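Session 2: Where the examples come from
Notes by Noemí Maldonado

Reading: Rizzi's handout on the Huerta folding set, 434 demonstrations, 21 garments.

Be wary of the larger number. A policy trained on 434 runs has still met only 21 garments, and one person's habits may run through the lot. Ask who drove the arms, and what became of the failed attempts. A crumpled hooded jacket with rainbow stripes, both grippers at the middle of it, makes a decent example of a hard start. But bold bands of colour also give a camera far more to go on than plain grey cloth would, and a score on one tells me little about the other. Rizzi disagrees. Read his page 26 before you side with either of us, and bring one test that could prove you wrong. 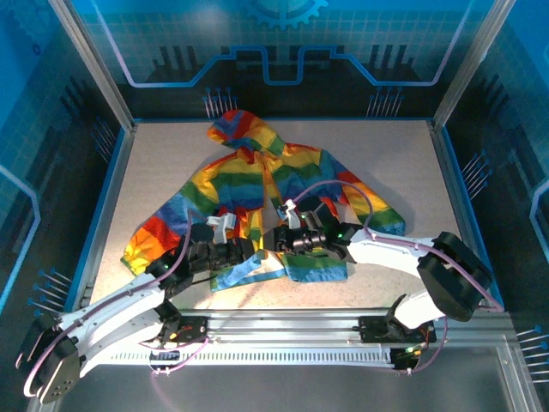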